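德鲁索莱尔（Drusolell）橄榄球俱乐部官方账号
球员注册与转会通报（共九条）

1/9
俱乐部今日公布新赛季首批注册变动。本串内容以联盟登记处已受理的文件为准，媒体转载请保留各条编号。

2/9
签入：外接手兼回攻手西波·恩库纳（Sipho Nkuna）。恩库纳此前效力于马特科姆（Mutcombe），上赛季常规赛接球推进1665码，回攻弃踢推进500码。双方签约两年，第二年附俱乐部选择权。

3/9
恩库纳已通过体检，将身披11号球衣参加训练营。原11号球员改穿84号，已购买旧号球衣的会员可于七月底前到俱乐部商店办理一次换印，费用由俱乐部承担。

4/9
续约：防守后卫三人、长开球手一人，合同均延长一年。练习阵容另保留五人，名单待联盟确认后公布。

5/9
离队：因薪资空间调整，俱乐部与两名进攻线球员协商解约。二人在队期间合计首发31场，俱乐部谨致谢意。其中一人已与里德尔（Riedl）达成初步意向，后续由对方俱乐部发布。
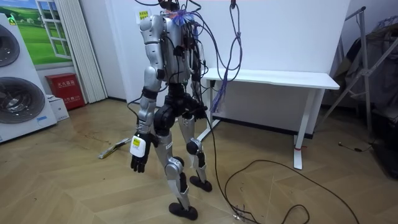

本页最后更新：2019年5月28日
更正：第二条中的合同年限原写为“一年”，现已改正。

6/9
教练组：Hạnh Lý 女士出任特勤组助理教练，负责弃踢掩护与回攻战术。Lý 教练曾在弗努斯（Furnus）青年队执教四个赛季，带队两次进入分区决赛。主教练及攻防两组协调教练均留任。

7/9
训练营定于七月第二周开营，地点为主场北侧训练场。前三日为新秀及四分卫报到，其后全队合练。公开训练共四场，凭会员卡或当日领取的入场券进场，每场开放座位2544个，先到先得。训练期间禁止使用闪光灯，球员签名区设于东看台出口。

8/9
伤病情况：跑卫一人膝部术后恢复，预计缺席全部季前赛；线卫一人肩部不适，开营后视队医评估决定是否参加对抗训练。其余注册球员均可正常报到。

9/9
季票续订现已开始。首日办理续订的会员超过111名，柜台排队时间较长，建议优先使用线上系统。原座位保留至七月十五日，逾期未续者，座位转入公开发售。查询请在办公时间致电会员服务处，或于本条下方留言，工作人员将于两个工作日内回复。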